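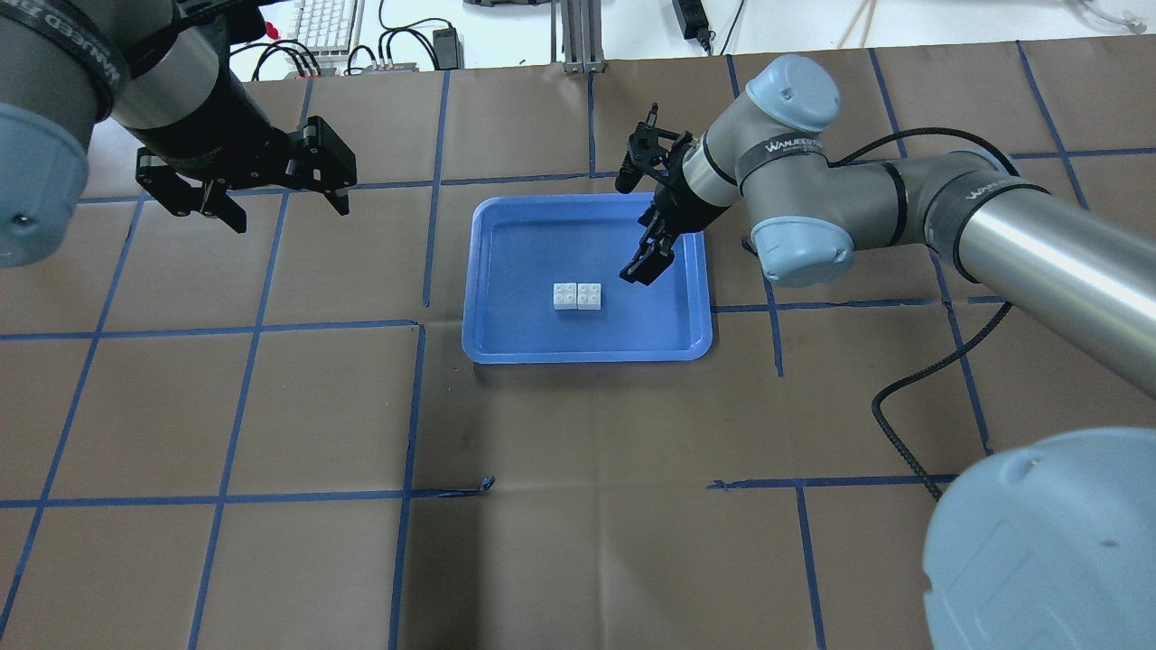 Kit de plan de travail quadrillé Hayat, réf. 672

Fabricant : Zornilico
Distribution : Bumo, dépôt de Dristville
Unité de vente : un kit (papier, ruban, bac)

Le kit Hayat sert à couvrir et à repérer une table de tri, de montage ou de rangement de petites pièces. Il comprend un rouleau de papier kraft brun, deux rouleaux de ruban adhésif bleu et un bac plat en plastique bleu. La table n'est pas fournie.

Composition

Papier kraft brun, rouleau de 20 m
Ruban adhésif bleu, deux rouleaux
Bac plat bleu, angles arrondis, rebord relevé
Notice de pose, une feuille recto verso

Bac

Le bac est rectangulaire et peu profond. Sa largeur hors tout est de 256 mm. Le rebord périphérique retient les pièces qui roulent ou glissent pendant la manipulation. Les petites briques de jeu blanches à quatre plots se distinguent sans difficulté sur le fond bleu. Pour des pièces bleues ou très sombres, prévoir un bac d'une autre teinte (voir Accessoires).

Le bac se pose directement sur le papier, sans fixation. Il peut occuper une case ou chevaucher une ligne ; dans le second cas, maroufler le ruban avant la pose, faute de quoi le fond ne porte pas à plat.
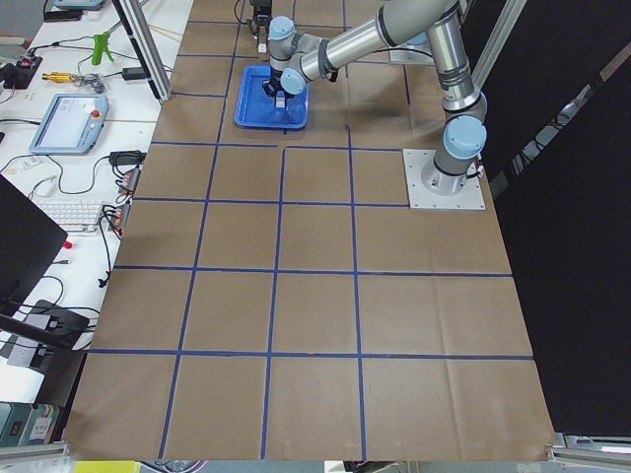 Bac à cheval sur une ligne de ruban, dans la moitié éloignée de la table.

Quadrillage

Le ruban se pose à sec sur le kraft tendu. Tracer d'abord les lignes longitudinales, puis les transversales. Le pas est laissé au choix de l'utilisateur. Une case plus étroite en bout de table est admise lorsque la longueur du plateau n'est pas un multiple du pas.

Les cases servent de repères de position. La notice propose une désignation par rang et par colonne, à partir du coin avant gauche. Les pièces sorties du bac peuvent être déposées à même le papier.

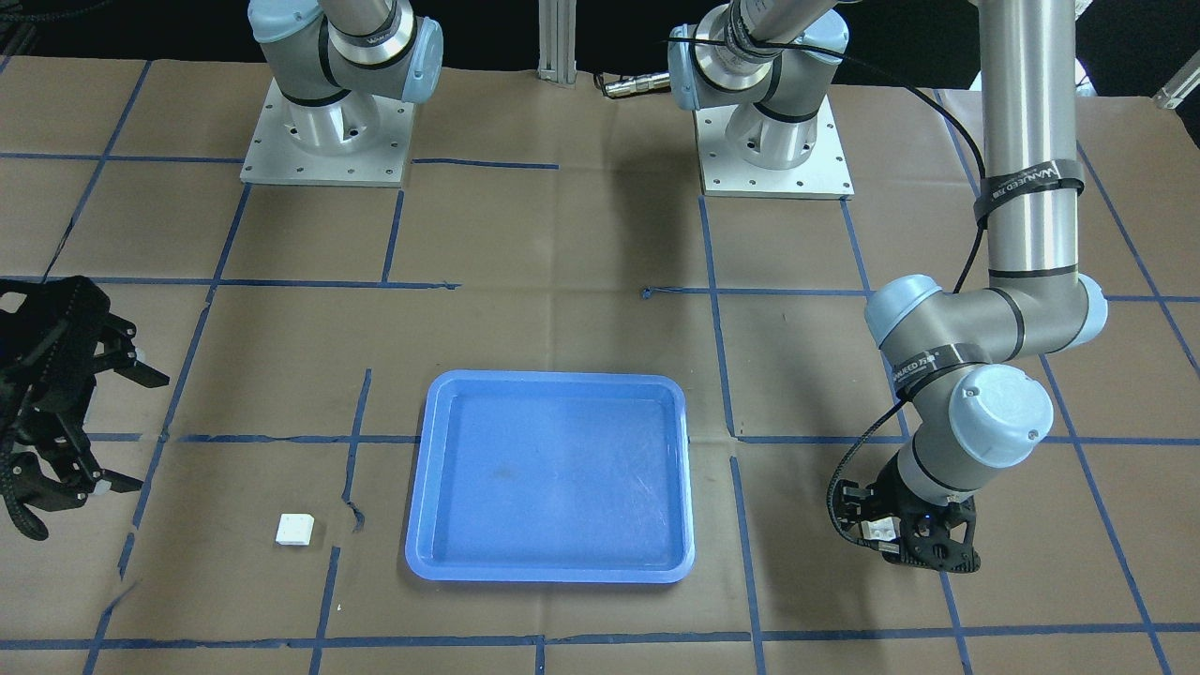
Petit bloc blanc posé sur le kraft, à gauche du bac.

Caractéristiques

Référence du kit : 672
Longueur du papier : 20 m
Largeur du bac : 256 mm
Empilage des bacs : oui, à vide
Nettoyage du bac : eau tiède et savon neutre
Nettoyage du papier : aucun, remplacer la feuille

Pose du papier

Dérouler le kraft la veille de la pose et le laisser à plat, face concave vers le bas. Couper avec un débord suffisant pour rabattre la feuille sous le chant du plateau.

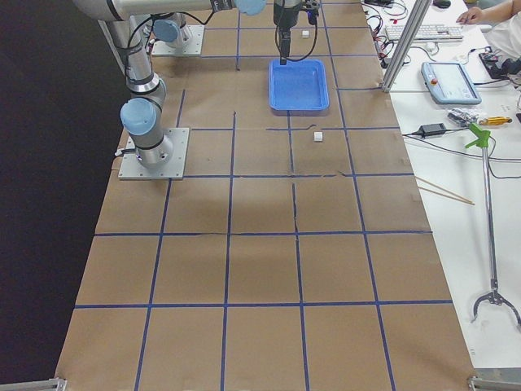

Le raccord entre deux feuilles est le point faible du revêtement. Sur une table longue, il est difficile de l'éviter, et le papier tend à y froncer si la seconde feuille est posée sans tension. On voit ce défaut dans les rangs du milieu, où une couture transversale est nettement plissée. Il n'empêche pas l'usage du quadrillage, mais une pièce de faible hauteur peut y prendre appui de travers. Placer de préférence le bac dans une case sans raccord et réserver les cases plissées aux pièces en attente.

Remplacement

Changer le papier en cas de déchirure, de tache grasse ou lorsque les plis gênent la pose des pièces. Retirer le ruban à angle faible, ligne par ligne. Le ruban retiré ne se réutilise pas.

Accessoires

Bac plat seul, bleu ou gris clair
Papier kraft seul, rouleau de 20 m
Ruban bleu seul, par deux

Disponibilité

Stock au dépôt de Dristville : 4 000 bacs. Kits complets assemblés à la commande. Le prochain arrivage de papier est prévu en novembre.

Contact technique : Khurram Awan, service produits, Bumo. Indiquer la référence 672 ainsi que la longueur et la largeur du plateau à couvrir.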